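Visit notes – Fatby open morning, June

Typed up from the train so apologies for the gaps. Went mainly for the safety and handover side, skipped the talk on funding. Eleven-ish of us on the tour, mostly small makers, two insurers, a college tutor.

Getting there: follow the signs for Gate 2, not the sat nav. Parking poor. Visitor badge, shoe covers, and a one-page sheet of rules to sign before they let you past the front desk. Worth saying that the sheet was good. Big type, one side, no legal waffle. Stay behind the yellow line, phones away when walking, lanyards tucked in, long hair tied back, ask before you lean over anything. The person on the desk read it out loud as well, then asked each of us to say back where the nearest stop button was. A few of us couldn't. Back to the floor plan we went.

Our guide was Amândio Marinho, who runs the cell side and wrote most of their house rules. Talks fast, doesn't mind being interrupted.

First stop, the risk assessment wall

Every cell has a folder hanging on the outside of it. Paper. I asked why not a tablet and he said people open a folder. Inside: the assessment, the date it was last gone over, who signed, what changed. Their rule is that any change of tool, part or table means the assessment gets looked at again before the arm moves under power. Same arm, same program, different fingers – still a new assessment. Plenty of places I've been treat a change of gripper like changing a drill bit.

He had a nice example with the Falcão cell. They'd swapped to longer fingers and all the paperwork for the arm was still fine, but the pinch gap between finger and fixture had closed up. Picked up on the walk round, not on paper. So now the walk round comes first and the paper after.

Contact limits

Long chat about force and speed limits for working next to people. I won't repeat the standards stuff, everybody has the same documents on the shelf. What they do on top: they measure at the tool, with the real part in it, at the worst point of the move. Not at the flange. They keep the readings in the folder, including failed ones. One of the insurers liked that a lot, wrote it down twice.

House speed when anyone is inside the line is 200 mm a second, and that's for setting up only, with the hold-to-run pendant in your hand. You let go, it stops. One person holds the pendant, and that person is the one inside. No shouting instructions to a mate at the controls. Somebody asked what happens if you need two people inside. Two pendants or you don't do it.

Checks and logs

Each start of shift there's a sheet. Stop buttons pressed and reset, line on the floor still readable, guards shut, fingers tight, cables not rubbing. They do it before the coffee, Amândio says, as after the coffee it gets ticked from memory. Full strip and check of the gripper every 2,000 cycles or when someone doesn't like the sound of it, whichever is sooner. I like that second bit being written in. Anybody can call it, no reason needed on the form.

The Utus cell was out of use for one of these when we went by. Lock on the isolator, tag with a name and a phone number, and nobody else allowed to take it off. Asked what they do if the person has gone home. You ring them. If they don't answer it stays locked till they're in. They've lost an afternoon to it once and he said he'd take the lost afternoon.

Near misses go on a card, posted in a box by the canteen door. 56 cards since they started the box, pinned up with the answer next to each one. Read through a good few while the others queued for the loo. Some are tiny (trip on a hose, label fallen off). Fine. Some weren't tiny. One about a sleeve caught on a bracket, and the answer was a new rule about cuffs plus a cover for the bracket. Good to see the fix and not just the telling off.

Working up close

Next, the bench work area, arms among tables and cupboards, so everything is nearer than on the main floor. Rules here are mostly about edges and gaps. Anything the wrist might pass has to be looked at from the wrist's side as well as the operators side, as clearances that look generous standing up can be pretty mean down at tool height. They go over the grippper housing, finger mounts and anything that sticks out, and mark whatever could trap a finger against furniture. 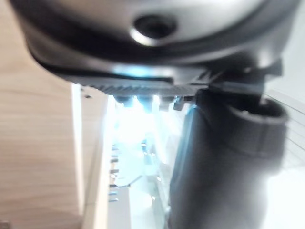

Gripper housing and ridged edge close up, pale wood to the left, bright light behind.

Glare came up too. If there's strong light behind the tool, you don't judge a gap by eye, you use a gauge. Simple rule, cost nothing. Also no loose bits left on surfaces within reach, and tables fixed down or marked so you can tell if one has been shoved.

Training

New starters get 40 minutes with the power off first. They move through the whole job by hand, find the stops with eyes shut, and open and read the folder. Then a test, spoken. Then powered work with someone beside them. Refreshers each year, or after any near miss in that cell. Arkano supply the training pack but Fatby have crossed out half of it and written their own, which I asked for a copy of and may get.

Things I wasn't so sure about

The yellow line is faded near the loading door, and it's on the daily sheet, so someone is ticking it. Pointed it out, he swore and took a note.

Visitors' route crosses the forklift route once. Man with a flag. Hmm.

Rules for contractors seemed thinner than for staff. He agreed, says it's being rewritten.

To take back to ours: the one-page sheet with the say-it-back bit, tool change means new assessment, named tags on isolators, the cards with answers pinned next to them. Gauge for the gap by the window – do that one first.

Sandwiches ok. Next open morning not fixed yet, ask at the front desk to go on the list.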